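Arkcombe Allotments and Gardens Society
Minutes of the November meeting, Wednesday, 7.30pm, back room of the Preltberg Arms

Taken by me again, as my hand was the slowest to go down. Apologies in advance for the handwriting if you are reading the copy on the shed door, and for the typing if you are reading it on the website.

Present: 13 of us, plus Mrs Subramaniam's dog, who was better behaved than last time. Tyson Pelletier was in the chair.

Apologies: plots 4, 11 and 22. Plot 17 sent a text at ten to eight saying she was on her way and then we never saw her, so I've put her down as apologies too.

Last meeting's minutes
Agreed, apart from one correction. I had written that the top gate would be locked at dusk. It's the bottom gate. The top gate hasn't had a lock on it since the summer and I should know that, I walk through it every day! Sorry to anyone who has been going the long way round.

Money
We have £277 in the account after paying for the skip. Tyson thought it would be more, and so did I, but the skip went over its weight (somebody put a whole bath in it, and if that was you, we'd all quite like to know how you got it down the path). Rents are due at the end of the month and there are still 2 plots owing from last year. Tyson will have a quiet word.

Water
This took up most of the evening. The Pandach Lane tap is dripping again and the puddle round it has got big enough that you need wellies to fill a can. I said I'd had a go at it with some tape and made it worse, which got a laugh, but it's true. Plot 9 has a brother-in-law who does plumbing and will look at it for the price of the parts. We agreed to spend up to £60. If it comes to more he has to ring Tyson first.

The water goes off for the winter on the last Sunday of the month. Please fill your butts before then and don't come knocking on my door in December, I haven't got any either.

There was a long discussion about whether we should have a second tank by the compost bays. Most people liked the idea, nobody liked the price, and we've put it off until spring. Plot 6 wants it noted that he has been asking for this for years. Noted.

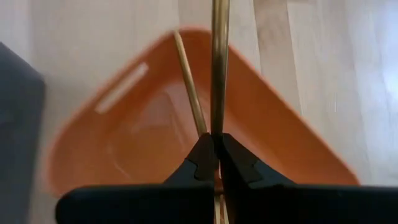 Seed and tool swap
The swap is going ahead in the new year, in the same room if the pub will have us. Last year it was a bit of a scrum round one table, so I'd like to spread things out more this time, with seeds along the window side and tools and odds and ends by the door. I'm after tubs and trays to put it all in, any colour, and a plain orange plastic bin like the one in the photo would be perfect for the smaller bits. Please label your seed packets with what's in them and what year they're from. I took home some "mixed beans" last time and every single one came up as a sunflower (lovely, but not what I'd put the poles up for). Mrs Subramaniam is doing samosas and would like numbers beforehand.

Rats
Yes, they're back. Please don't put cooked food in the compost bays, and that includes bread. Plot 15 asked if eggshells count as cooked food and we went round and round on that for a good while. The answer we settled on was to rinse them and crush them and stop worrying.

Bonfires
Still not before dusk, still not when there's washing out along Pandach Lane. We had one complaint and Tyson has been round to say sorry with a bag of leeks, which seems to have done the trick.

Waiting list
Nine names on it now. Plot 20 is giving up half and keeping half, so the top name gets offered the nettle end. I'll walk her round it myself and try to look cheerful.

Any other business
The shed key is missing. Check your coat pockets, please. Plot 8 has spare raspberry canes, free, bring your own bag. Somebody has left a very nice green flask on the bench and it's on my kitchen windowsill if you want it.

We finished at twenty past nine. Next meeting in January, same room, and I'll put the date on the shed door once the pub has confirmed.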